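A morning at the Tosuvcombe ammonia plant

I have wanted to get inside a working ammonia plant since I was a kid watching the flare from the back seat, so when Clerkero opened the Tosuvcombe site for its April visitor morning I signed up the same hour. There were 25 places and they went fast.

We met at the gatehouse at 8, handed over phones and lighters, and got hard hats, ear plugs and coats a size too big. The safety talk ran 20 minutes and I enjoyed every bit of it (wind socks, muster points, what the two different sirens mean). Then onto the bus and straight in under the pipe racks.

The reformer is the thing to see! You climb two flights of steel stairs and look through a little peephole at rows of tubes glowing orange, and even with the cover open for a few seconds you feel it on your face. Our guide had worked on the unit for 30 years and still leaned in for a look himself. Next door is the compressor house, where talking is pointless, so he held up cards with the numbers on them. I loved that.

The Kopecký expansion is on the north side, past the cooling towers. Right now it's piling and a lot of mud, but the foundations for the second storage tank are in and you can see how the new jetty line will run down to the water. Clerkero's lease on the land goes to 2073, so they are building it to last. I asked about the Starnen hydrogen tie-in and got a proper answer, with a sketch on the back of a permit form: the connection point is already there, blanked off, waiting for a supplier.

We finished in the admin building with coffee and very good cinnamon rolls, and the process engineers stayed well past noon taking questions. Somebody asked about ammonia smell in town and they went through the monitoring results station by station.
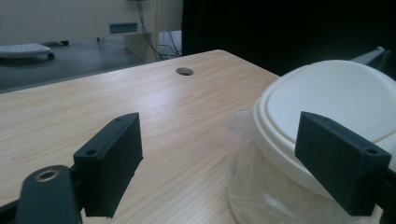

Desk with a cable opening in the top.

If they run it again in the fall, go. Wear boots with a real heel, since sneakers get you turned away at the gate, and eat breakfast first. The bus drops you back at the main lot, and the road out is slow at shift change.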